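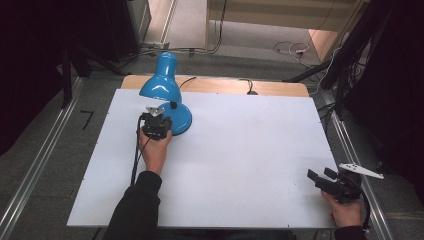
My jaw width reads fine for the first few minutes and then it starts flickering between open and closed, writes a commenter on the previous part of this series, and asks whether the fix belongs in the driver or in the dataset export. It belongs in between. Keep the driver dumb, keep the export dumb, and put one small stage in the middle that turns raw readings into a width you can trust. This part covers that stage.

You should already have the recorder from part 2 running and at least one session on disk. The commands use Levatbridge, our logging bridge, but nothing in the method depends on it. If your tool can write timestamped rows you can follow along.

What you need

A recorded session with both hands in it
The raw width channel for each hand, before any smoothing
The wrist camera stream for each hand
A plain, evenly lit surface to look at while you take reference readings
Python 3 with numpy

Step 1. Take the references

Start a new session and name it so you can find it later. We use the prefix ref_ and nothing else.

levatbridge record --session ref_left --channels width_raw,wrist_cam --hand left

Hold the gripper over the plain surface with nothing between the fingers. Open it all the way and hold still. Close it all the way and hold still. Do this a few times at a slow pace, then stop the recording. Repeat for the right hand with ref_right.

Do not use one hand's reference for the other. The two units in our Galtitz setup come from the same drawings and still give different raw values at the closed position.

Step 2. Find the end values

Open the raw channel and plot it. You will see flat stretches at the top and bottom with ramps in between. The value of each flat stretch is what you want. Do not take the minimum and maximum of the whole file, because a single bad sample will then set your scale for everything after it.

The script find_ends.py takes the median of each flat stretch and prints two numbers. On our left unit the closed value came out at 260 and the open value at 3000. Yours will differ. Write them into the config:

left:
 raw_closed: 260
 raw_open: 3000

Add a matching block for the right hand with its own numbers.

If closed is larger than open, leave it that way. The scaling in step 4 handles either direction, and swapping them by hand only causes trouble when somebody re-runs the script.

Step 3. Check the references against the camera

A flat stretch in the raw channel only tells you that the reading stopped changing. It does not tell you that the fingers were at the end of their travel. Step through the wrist camera video at the same timestamps and make sure the two agree.

levatbridge view --session ref_left --sync width_raw

The viewer shows the current frame with the raw value under it. Scrub slowly across one opening movement.

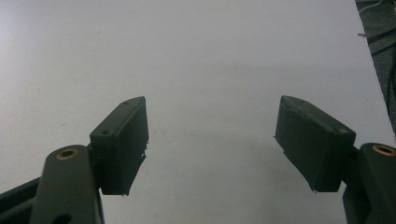 Look at the gap between the inner faces of the pads, and go by the pads alone. The linkage arms also show in the frame and can mislead you if you judge by them. When the gap stops growing, the raw value should stop changing on the same frame or the next one.

If the value settles well before the gap does, the sensor is saturating and you need to fix the mounting before going on. If it settles late, you probably have a timestamp offset between the channels. Go back to part 2 and redo the clock sync.

Step 4. Scale to a width

The conversion is a straight line, clipped at both ends.

def to_width(raw, closed, opened):
 w = (raw - closed) / (opened - closed)
 return min(max(w, 0.0), 1.0)

We store width as a fraction from 0 to 1 and leave millimeters out of the dataset. The controller multiplies by the stroke of whatever gripper it is driving.

Step 5. Remove the flicker

This is what the question was about. Run a short median filter over the scaled width, then apply two thresholds for the open/closed flag: one to switch on, a lower one to switch off.

if not is_open and w > 0.15:
 is_open = True
elif is_open and w < 0.08:
 is_open = False

A single threshold will flip back and forth whenever the reading sits near it. Leave the continuous width in the file as well. The Hourani policy code reads the continuous value and ignores the flag.

Keep the median window short. We use five samples. A long window delays the closing edge, and a delayed closing edge teaches the policy to close late.

Step 6. Handle missing samples

Gaps happen when a cable gets tugged or the USB hub drops a packet. Hold the last good value for up to three samples. Past that, mark the rows invalid and let the export cut the episode there. Do not interpolate across a long gap.

Step 7. Run the stage on real sessions

levatbridge process --stage width --config hands.yaml --in sessions/ --out processed/

It prints a line per session with the number of rows, the number held and the number marked invalid. We ran this over 224 sessions in May and 2 came back with large invalid stretches, both on the right hand. Those were left out of the export.

If the Prurix exporter complains that width_raw is missing, add --keep-raw to the command above. It wants both channels even though it only writes one of them.

Redo the references whenever you change finger pads or open up the linkage. The config file has a field for the reference session name. Fill it in, so that an old dataset can be matched to the values it was scaled with.

Part 4 covers pose filtering for the hand trackers.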